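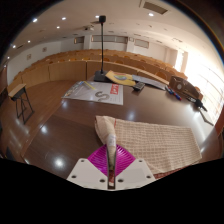

The lecturer's table in the main hall at Stotis, with the microphone, a yellow folder and a beige waffle towel among the things on it.

Stotis hall table to get a clear-out before spring talks

2022-02-04
By Muchen Ren

The big brown table at the front of the Stotis lecture hall is getting sorted out. Finally, some will say.

Speakers have been grumbling about it since last June. Too much stuff, no room for notes, cables where your elbow goes. The hall office put up a notice this morning: anything left on the table after the 15th goes in a lost property bin by the side door. Kept for 21 days. After that it's gone.

What stays is the gooseneck microphone. Everyone wants that. It's heavy in the base, it doesn't tip over, and people in the back rows say they can hear fine with it. The remote control stays too but it will get its own hook, location to be decided. Two lecturers lost it in one week this winter and one talk started late while people looked under the seats.

Everything else is up for claiming. There is a yellow folder with a colorful design in blue and green, a cardboard box with a round hole cut in the side, a yellow pen, and a couple of markers, one blue and one with a red cap. Also a large sheet of white paper with a big gray S printed on it. If the S is yours come and get it. The Kong reading group used letter sheets for a seating plan at their last meeting, so the office is asking them first, but no answer by the time this went up.

Laptops and tablets are a different matter. The office says don't leave them, ever. Any device found on the table at closing gets locked in the office cabinet and you need to show ID to get it back. No exceptions for regular speakers.

Cleaning is the other half of this. The table has a glossy top and it shows every fingerprint, plus the ceiling lights bounce right off it, so smudges are easy to spot from the front seats. Waffle cloth towels are now the rule for wiping it down. Paper towels are out, they leave lint and the last batch left streaks too. Cloths go in the wash after each evening event and clean ones will be kept at the desk, ask if you dont see any.

How to do it, per the notice: lift things, don't push them. Mike base especially. Wipe the long way, fold the cloth, wipe again with the dry side. No spray near the microphone or the cables. Spray goes on the cloth, then cloth on the table. Put the mike back in the center when your done.

Cables are still an argument. The office wants loose ones coiled and off the table by the end of every session. Speakers who bring their own adapters say they need them out between talks. For now the rule is you can leave a cable out during a break but not overnight. Wello, the firm that looks after the hall's sound, is due in to look at running the lines along the underside of the table. No price yet.

Small folding stand on the floor by the table is not part of the clear-out. It's there for water and spare handouts so that drinks stay off the big table. Please use it. Please fold it up if you are last out, the wood floor was polished recently and the office would like the legs not dragged across it.

The spring program opens with the Boleck evening lecture, and 400 tickets have been given out. Doors at the usual time. Organizers want the table bare except for the mike before the first guests come in, so a short wipe-down is planned that afternoon. Two people needed, one hour tops, coffee after. Sign up at the desk.

Claims for anything on the table: same desk, weekdays until closing. Say what it is and what color. The office won't hold things over the phone.

The rule on food hasn't changed. Still none in the hall.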